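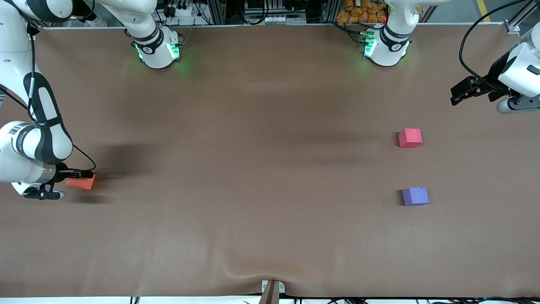
Die Kanten seien nach einigen Monaten weicher geworden, die Blöcke stünden aber weiterhin sicher aufeinander, schreibt eine Kundin aus der Frühförderung. Ob das ein Mangel sei und ob man die Teile nachschneiden könne?

Eine leichte Rundung der Kanten ist bei Schaumstoff zulässig und kein Reklamationsgrund. Nachschneiden wird nicht empfohlen, da die Schnittfläche offenporig bleibt und schneller verschmutzt. Ein Austausch ist erst angezeigt, wenn eine Fläche eingerissen ist oder ein Block auf ebener Unterlage kippelt.

Häufige Fragen zu den Schaumstoffbausteinen der Reihe Plollia

In welchen Formaten sind die Bausteine lieferbar?
Als Würfel mit 39 mm Kantenlänge und als flache Quader. Beide Formate werden aus demselben Material geschnitten und können gemischt bestellt werden. Zwischengrößen fertigt Prukura auf Anfrage ab 1.000 Stück je Farbe.

Welche Unterlage ist geeignet?
Jede ebene, trockene und matte Fläche. Bewährt haben sich glattes Packpapier und fest gewebter Stoff. Auf lackierten oder geölten Platten rutschen die Blöcke leichter, vor allem beim seitlichen Anschieben. Wachstuch ist nur bedingt geeignet – es spiegelt und lädt sich beim Abwischen statisch auf.

Warum weichen die Farbtöne zweier Flächen desselben Bausteins voneinander ab?
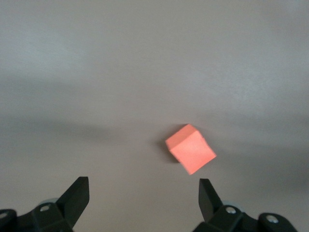 Die Einfärbung erfolgt in der Masse, der Farbstoff ist also gleichmäßig im Material verteilt. Farbunterschiede innerhalb eines Bausteins entstehen durch den Lichteinfall. Beim lachsorangefarbenen Würfel erscheint die stärker beleuchtete Oberseite heller und leicht rosa, die vordere Fläche dagegen als kräftiges Korallenorange. Zur Beurteilung einer Lieferung sind stets gleich ausgerichtete Flächen zu vergleichen, bei diffusem Licht und einer Beleuchtungsstärke von 900 Lux. Abweichungen zwischen zwei Chargen sind möglich. Wer einheitliche Töne benötigt, gibt die Chargennummer vom Beutel bei der Nachbestellung an.

Wie werden die Bausteine gereinigt?
Mit einem feuchten Tuch und neutraler Seifenlösung, anschließend mit klarem Wasser nachwischen. Nicht in die Waschmaschine, nicht in den Trockner. Nach der Reinigung liegend trocknen lassen, bei 21 °C über Nacht. Feuchte Blöcke nicht stapeln.

Sind Desinfektionsmittel erlaubt?
Alkoholfreie Mittel ja. Alkoholhaltige Mittel können die Oberfläche aufrauen und die Farbe anlösen.

Wie wird die Tischabdeckung faltenfrei aufgelegt?
Papier von der Rolle zuerst mit der Wölbung nach unten ausrollen und an einer Längsseite fixieren. Danach von der Mitte nach außen glattstreichen und die gegenüberliegende Seite befestigen. Stoff wird vor dem Auflegen gebügelt und unter der Tischkante geklammert.

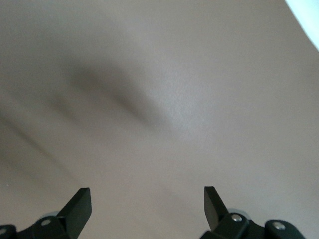 Eine flache Welle stört beim Ablegen einzelner Blöcke kaum, beim Stapeln dagegen schon ab der zweiten Lage. Geprüft wird mit der flachen Hand oder mit einem Lineal, das hochkant über die Fläche geführt wird. Papier mit Knickfalte ist auszutauschen, bei Stoff genügt meist Nachspannen.

Passt die Mistada-Box noch zu den aktuellen Bausteinen?
Ja. Die Innenmaße der Box wurden nicht geändert. Ältere Einlegeböden der Serie Bergeron sind ebenfalls verwendbar, der Deckel schließt dann jedoch nicht bündig.

Wie lange dürfen die Bausteine gestapelt lagern?
Unbelastet beliebig lange, lichtgeschützt und trocken. Unter Last können Druckstellen entstehen. Sie bilden sich in der Regel zurück, sobald der Block frei liegt.

Stand: Samstag, 11. März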